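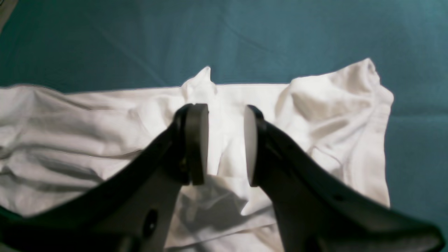
Folding (laundry)

Folding is the step in doing laundry in which clean garments and household linens are laid flat and doubled over into smaller shapes for storage. It usually follows drying and comes before clothes are put away in a drawer, on a shelf, or in a suitcase. Items that crease badly, such as dress shirts, are more often hung.

Preparation

A garment taken from a dryer or a basket is normally bunched up, and the first task is to find its edges. Most people pick up a loose point of cloth, lift it until a hem or shoulder seam hangs free, and then shake the piece out. Thin cotton knits hold wrinkles after being crumpled, and these are smoothed by hand from the center toward the sides before the first fold is made. Wrinkles left in at this stage tend to be pressed in by the weight of the stack.

The work can be done on a bed, a table, or an ironing board. A cloth cover keeps light knits from sliding, while a hard, bare surface makes it easier to get a sharp crease. White items are often folded on a colored cover so that the outline of the garment is easy to see.

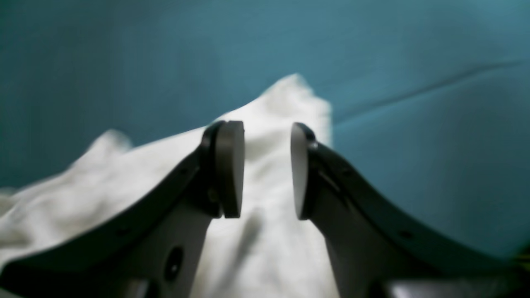
White fabric, crumpled.

Common methods

In the side fold, a T-shirt is placed face down, each side is brought in toward the middle with the sleeve turned back, and the bottom hem is taken up to the collar. The result is a rectangle suited to shelves.

The file fold begins the same way, but the rectangle is folded again in thirds so that it can stand on edge in a drawer. All the shirts in the drawer can then be seen from the top.

The pinch fold uses 2 points on a line running from the shoulder to the hem. One hand holds the shirt at the shoulder and the other at mid-length. The shoulder is carried over to the hem, the arms are uncrossed, and the shirt is laid down on its remaining sleeve. It is quick once learned, though a shirt that has not been smoothed first comes out uneven.

Rolling is used mainly for travel. It takes up little space in a bag and leaves few hard creases in knits.

Commercial folding

Laundries that handle uniforms and hotel linen fold to a fixed size so that stacks fit their carts and shelving. The Denutora laundry in Tirkden, managed by Gert Mthembu, folds roughly 1,000 shirts on a day shift, with the number rising in December. Shirts there are tied in bundles and checked for stains before they are stacked.

See also

Ironing
Clothes hanger
Linen closet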